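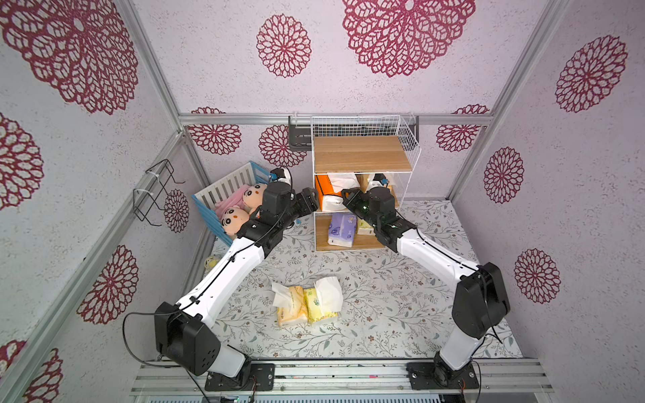 4. Hanging the wallpaper

Before you start this section, the wall must be prepared as in section 3. The primer must be fully dry. If you painted the primer on Sunday evening, you can begin on Monday after work, but please touch the wall with your palm in several places, also near the floor, where it dries more slowly.

These instructions are for Misar paper with large repeating pattern. For the plain Misar papers you can skip steps 3 and 4.

What you need

Paste (Zosis powder, one packet), bucket, pasting brush, smoothing brush, long ruler, pencil, plumb line, sharp knife with spare blades, sponge, clean water, and a table at least 200 cm long. A stepladder is better than a chair.

4.1 Check the rolls

1. Look at the label of every roll. The batch number must be the same on all of them. Rolls of different batch can look equal in the shop and different on the wall.
2. Unroll the first meter of each roll in daylight and compare the color. If you find a fault, stop here and contact the seller. We can not take back paper that is already cut.

4.2 Measure and cut

3. Measure the height of the wall in three places, because old walls are seldom straight. Take the biggest number. Add 10 cm for trimming, 5 cm at the top and 5 cm at the bottom.
4. Decide where the pattern shall begin. With big flowers or medallions it looks best when a complete one stands a little under the ceiling. Mark this place on the first strip and write "top" on the back side with pencil.
5. Cut the first strip. Lay the second strip beside it on the table, move it until the pattern meets, and only then cut. The repeat in the Nirnby design is long, so you will lose some paper with every strip. Keep the pieces that are left - they are useful over doors and under windows.

Note: In our test room the wall was 271 cm high, and we cut every strip a bit longer than was necessary. It is cheaper to waste a few centimeters than a whole strip.

4.3 Mix the paste

6. Put cold water in the bucket first. Read the quantity on the packet.
7. Stir quickly and pour the powder slowly in the middle of the water.
8. Wait 17 minutes and stir again, until there are no lumps. If some lumps stay, press the paste through an old stocking.

Caution: Keep the powder away from children and animals. Paste on the floor is very slippery. Wipe it up at once.

4.4 Hang the strips

Caution: Switch off the electricity to the room at the fuse box before you work near sockets and switches. Wet paste conducts current.

9. Draw a vertical line with the plumb line, one roll width minus 1 cm from the corner. Do not trust the corner itself.
10. Brush paste on the back of the strip, from the middle to the edges. Fold both ends to the middle, paste on paste, and let it rest for the time on the label.
11. Open the top half and place it along the line. Smooth from the center outward. Then open the lower half.
12. Put the next strip edge to edge. Do not overlap and do not pull, or the paper will shrink back and show a gap in the morning.
13. Trim at ceiling and baseboard with a fresh blade. Change the blade after each strip.
14. Wash off paste with a damp sponge before it dries. On dark red printing you should press lightly and not rub.

Small bubbles are normal the first evening and most go away overnight. Keep the windows closed and the heating low until the next day.

For the Midtbø border, which is sold separately, continue with section 5.

Text and testing: Deolinda Vieira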